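Hand-held gripper build – the gallery

Posted Saturday, June 14, 2025

A few of you have been asking for pictures of the grippers, so I've finally sat down and sorted some out. The project goes by Vimell (Ewurabena Gbeho picked the name, I just wanted something short enough to print on a label) and it's a pair of grippers you hold and work by hand, so we can record ourselves doing ordinary jobs and try teaching an arm from the recordings later. No arm yet! The arm is a September problem.

We've been building in the shared workshop, mostly at the long curved desk upstairs because the light's good and the benches downstairs are always covered in somebody's bike. The housings are up to version 12. I'd love to say each one was better than the last, but version eight had a cable channel that went nowhere and version nine was version seven with the file renamed.
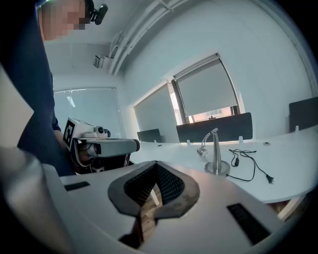 The finger pads took the longest of anything. My first lot were smooth and anything shiny slid straight out of them, which was very funny the first few times and then wasn't. Przemysław Krajewska said to try ribs, so I printed a whole tray of different spacings and we sat there pinching spoons all evening until we agreed on one. I still think the next size finer was nicer on thin stuff, but I was outvoted.

Markers were the other headache. Ours have to sit square and stay square, and glue alone didn't do it for me – I had one creep a couple of degrees over a warm weekend and spent ages blaming the software. If you're making your own, use a matte finish for the prints. Gloss looks lovely and catches every bit of glare going.

For practice jobs we stick to things you'd find around any house or office. A desk lamp is a great one! It's got a heavy end and a skinny end, the colour and shine give the tracking something to chew on, and the cord has a mind of its own. I've got 21 decent recordings on my drive so far and a lot more in the folder called "nope".

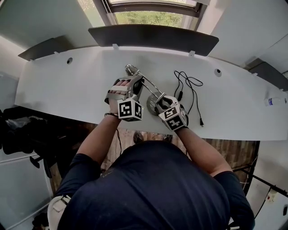 Both grippers on, with the lamp's silver base by the right one.

Money, seeing as someone always asks: I've put in 65 dollars of filament of my own, and the electronics came out of the parts drawer or off Ewurabena's old projects. I haven't added up the hours and I'm not going to.

Next on the list is a softer hand strap, then tidying the wiring so it doesn't catch on my sleeve. I'll put the print files up once I've fixed the names – at the moment there are three called "final" and I'm only sure about one of them. If you want a go with the grippers, leave a comment and I'll bring the spare straps along.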